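The machine that left the sacks alone

When Widano put an automatic scanning and routing line into its returns unit in Besau last February, Rodica Pîrvu expected to lose her job. She had been typing in serial numbers for seven years.

"I went home and told my sister to look out for vacancies," she says. Her desk did go, but she moved to the sorting floor, where appliances and cartons are still opened, taken apart and bagged by hand. 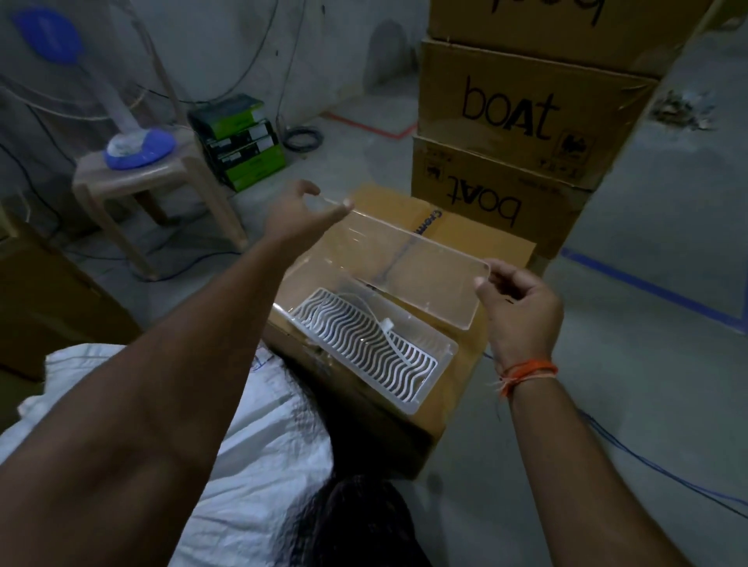
What the line does

The system, supplied by Zakora, reads labels and decides which bay an item should go to. It handled 2,407 items in its first full month. Gheorghița Mocanu, the shift lead, used to make those decisions herself.

"I miss that part," she says. "You knew the goods. Now a screen gives me a bay number and I argue with it when it's wrong. It was wrong 151 times that month. I kept the list."

Separating the plastic from the rest is manual work. Zakora offered a machine for it, and Trevor Arsenault, who runs the site, turned it down after a trial.

"It wanted everything the same shape," he says. "We get a heater, then a speaker, then half a fan."
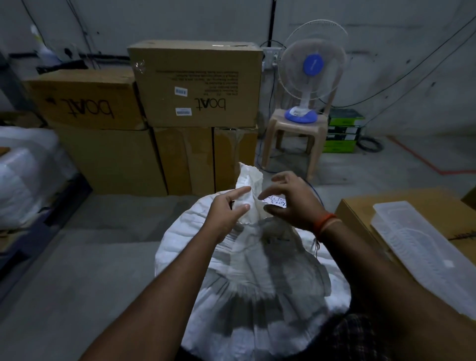

He admits the pace has changed. Items used to reach the floor in batches, with gaps between them. Now they come steadily, and the sorters asked for an extra break at 3 pm. They got it after five weeks of asking – too long, in Mocanu's view.

Pîrvu's complaint is with the records. The line logs every item that comes in and has no idea what goes out. 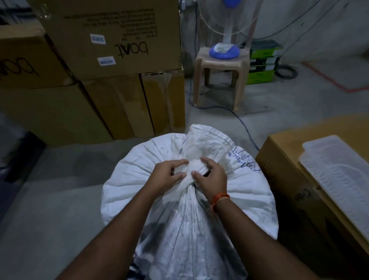
Pay was the other sore point. Sorters were on a lower grade than data entry, and Pîrvu kept her old rate only until the summer, when the two grades were merged. She says the work suits her better than the desk did, though her shoulders disagree. Outgoing sacks are still marked by hand, with "Plastic" written on the side in blue, and she would like the system to print those labels. Arsenault says it is on the list for next year. "It was on the list this year," says Pîrvu.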